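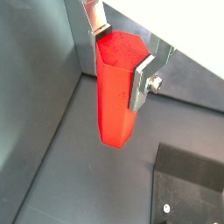 A hexagonal prism, held near its top end.

Chapter 2
Prisms and the Holes They Fit

Most people meet the prism long before they learn the word for it. A toddler with a shape sorter picks up a block, tries it against one hole, then another, and turns it until it drops. The toddler is comparing a solid with a flat outline. In this chapter we do the same comparison with a ruler and a pencil.

A prism is a solid with two matching ends that are parallel to each other, joined by flat sides. In a right prism the sides stand square to the ends. Cut a right prism anywhere along its length, straight across, and the cut face has the same shape and size as the end. That shape is called the cross section, and it gives the prism its name. If the cross section is a hexagon, the solid is a hexagonal prism. It has eight faces: the two ends and six sides.

A prism doesn't have to be long to count as one. A coin-thin slice of a hexagonal prism is still a hexagonal prism. Length affects the volume, which we take up on page 202, but it has no effect on which hole the block will pass through end first.

2.1 Turning a block to fit

Suppose a hole is cut to the same outline as the end of a block, with just enough room for the block to slide. The block will go in only when its corners line up with the corners of the hole. How far might you have to turn it? A square block comes back into line every quarter turn, so from any starting position it is never more than an eighth of a turn away. A regular hexagonal block comes back into line every sixth of a turn. A round block – a cylinder, which has a curved side and so isn't a prism – fits at any turn at all.

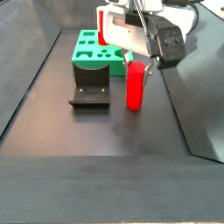 Evander Hepburn, who tried this section before it was printed, wrote back that a square block will go into a round hole perfectly well if the hole is big enough, and that students should hear so early on. He is right. The hole must be at least as wide as the square is from corner to corner. The old saying about square pegs assumes a tight hole, and in the exercises we will always say how wide the hole is.

Two measurements matter for a hexagon. The distance across the flats runs from one side straight over to the opposite side. The distance across the corners is longer. A regular hexagon that measures 34 millimeters across the flats measures a little over 39 millimeters across the corners, so a round hole 34 millimeters wide is too small for it.

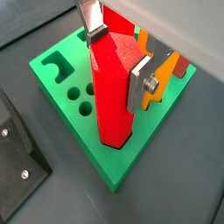

Not every prism has a simple outline. A cross or a star can be the end of a prism too, provided the outline stays the same all the way down. Shapes like these have inside corners as well as outside ones, and both kinds have to line up with the hole.

Before you go on, draw a square, a regular hexagon and a cross on stiff paper and cut them out. Keep the sheet you cut them from. You will need both parts for Activity 2.1, and again for the review on page 214.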